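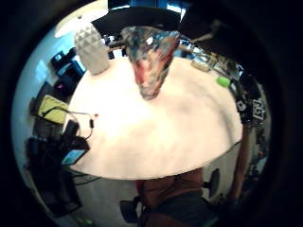 Huguette Tremblay reckons our table is the whole problem, and that no tracking software will hold on to a plain white top seen through a fisheye. Before I repaint anything I'd like a second opinion.

We are building a small arm in the shared workshop in Drondton. To teach it picking and placing we move a hand-held gripper with a camera on it over a round white table, record the video, and work out afterwards where the gripper was at each moment. When I hold it high the path comes out fine. When I go down to pick something up the path jumps, sometimes by 40 mm, then carries on as if nothing had happened. Out of 261 recordings I have had to bin far too many. The two printed markers stand past the right side of the table. Lens calibration has been redone twice, same result. Software is our own, put together from open parts, and it uses corners in the picture plus the gripper's motion sensor.
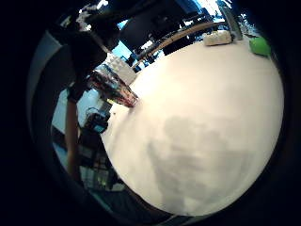 The table through the gripper camera, grey shadow across the lower middle.

Is it the table, the shadow or the lens? And would a cloth do, or does it have to be a proper printed mat?

Bontu Asfaw

Manon Gagnon

Huguette is mostly right. Low down, the white top fills most of the view and there is very little on it to follow. The software is left with whatever shows round the rim, where a fisheye squashes everything and any small error in your calibration counts for more. The shadow makes it worse. Its edge is soft, but if it moves when your hand moves, the software may take it for part of the table.

What I would do, in this order:

Put something with an uneven pattern on the table. A cloth is fine if you tape it flat. Avoid checks and stripes, as one square looks just like the next and you will get a different sort of jump.

Move the markers, or print a few more, so that at least one stays in view at your lowest position. Fix them to something that can't be knocked. If one shifts between recordings, so does everything measured from it.

Look at the timing between the camera and the motion sensor. Ours at Vallmont was out by 15 milliseconds and gave jumps only on quick downward moves. It took me most of October to find.

Lighting last. A second lamp from the other side will soften the shadow, but a glossy top may then give you glare.

Don't throw the old recordings away. Some of mine came back once the timing was put right.

Sheldon Lapointe

Get a better camera. We changed ours and the trouble stopped. Can't remember which one it was, somebody at Girard had it spare.

Bontu Asfaw

Thanks Manon. I taped an old flowered curtain over the table and did a few slow picks - no jumps so far, but fast ones still slip. Trying the timing next.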